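# Prikholm cell: setup and maintenance notes

This README covers the simulated Prikholm cell, which holds one Franka Emika arm fitted with a two-finger gripper. It explains how the cell is set up, how it is checked before a collection run, and what to do when the gripper needs attention. Users of the Pruser recordings should read it together with the license file.

Last revised 21 December 2018.

## Setting up the cell

1. Load the base configuration from `cells/prikholm`. Do not edit the copy in `cells/herrera`, which serves the older cell and uses different joint limits.
2. Place the arm on the dark brown table surface and confirm that the base is fixed.
3. Load the target fixture. In the current layout this is a toilet, and objects are placed on the tank lid next to the table.
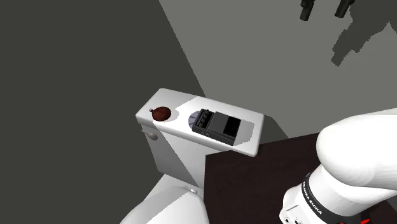 4. Run `check_reach` with the fixture loaded. The arm must reach both ends of the lid without entering a joint limit.
5. Set the physics rate to 1,000 steps per second. Lower rates let small objects sink into the lid on contact.

## Checking the gripper

Before each run, send the arm to the home pose and open and close the gripper 2 times with nothing between the fingers. Both fingers should move together. If one lags, reload the gripper model and repeat the test before changing any gains.

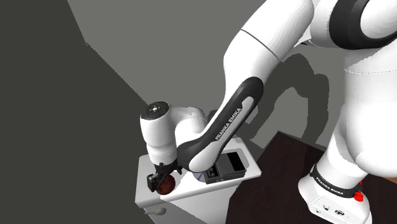 Approach height is the setting that most often needs correction after a fixture is changed. It is stored per object in `approach.yaml` and measured from the surface the object rests on. Round items need particular care: with the gripper lowered beside the reddish-brown ball, the ball is already close to the front edge of the top, and the forearm hangs over the dark rectangular device. Any new approach path should therefore be tested with all objects loaded – a path that is clear on an empty lid may not be clear in use.

## Wrist view

The wrist view is used to confirm finger spacing and to find objects that overlap at load time. Open the gripper fully, move above the lid, and save one still. Objects that intersect must be moved apart in the layout file and the cell reloaded.

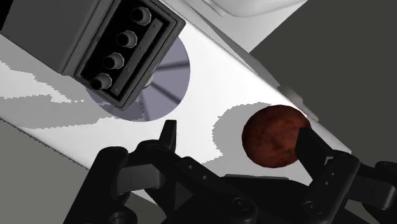 *Wrist view, gripper open, with the red sphere near the right fingertip.*

## Known issues

- Shadow edges are jagged at the default map size of 800. Raising the value slows rendering and has no effect on contact.
- Layouts saved before October use the old lid height and must be converted with `convert_layout`.
- Resetting the arm during a grasp can leave the fingers out of step. Reload the cell – a second reset does not clear the fault.

## Support

Report faults through the Dramerport tracker under the label `prikholm-cell`. Include the layout file, the run log and the build number. The current build is 1110.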